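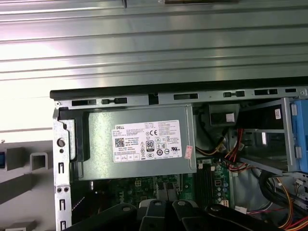 Ivo

I only went down to the Orkier because the boiler had packed up and the card room there is always too warm. It was November, it was dark by teatime, and I had 400 in my coat that was meant for the plumber.

They run a small tournament upstairs, over the tyre place. You pay at a hatch, a woman with a cold gives you your chips and you sit wherever she points. She pointed me at the draughty end, next to a man in a fishing hat who smelled of oranges.

Now, I'm not a good player. I'm patient, and people mix the two up. I folded for an hour and a half, ate a cheese roll and folded again. By the time I looked up we were down to two tables and the fishing hat had most of the chips on ours.

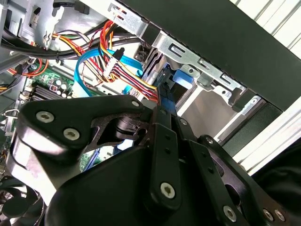

Inside the computer case

The hand itself was nothing much. I had a pair of fours, he raised to 800, and I'd made up my mind to throw them away. Then he started peeling another orange. He'd done that twice before, both times with rubbish, and both times he'd got away with it.

So I pushed the lot in. My hands were shaking so badly I knocked my tea over (only a bit, and mostly on me).

He looked at me for ages. He ate a segment. "Go on then," he said, and turned over two queens.

Well, that was that, I thought - plumber's money gone, cold bath for a week. I was halfway into my coat when the last card came down and it was a four. The woman from the hatch said "Ooh" through her hanky.

I finished second and took home 2,716, which I counted in the toilets with the door locked. The fishing hat was waiting at the bottom of the stairs. I thought he might have something to say about it, but he just held out half an orange.

I ate it on the night bus, then rang the plumber and left a message.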